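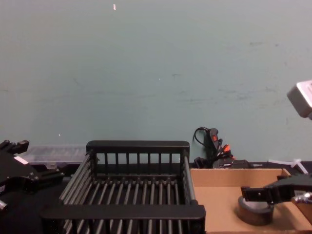
Page 9

Setting up your bench rack
July – by the Eledia workshop desk

1. I stand my rack near the wall, open side up, with the cardboard beside it. Leave yourself elbow room!

2. Look along the rods (I do this at eye level) and set aside any rack with a bent one.
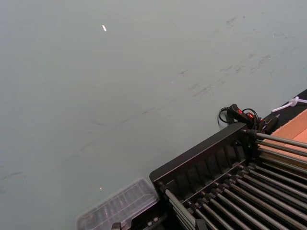
If they all run straight, you're ready to load – small parts first.

3. Keep cables off the rods.
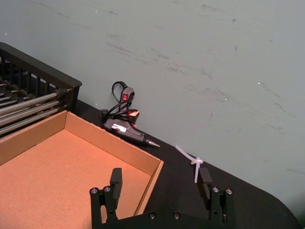 4. Caution: a glue gun nozzle stays hot, so I wait 20 minutes before packing mine away.

Eledia, Lililthorpe | Contact us | © Eledia | Back to top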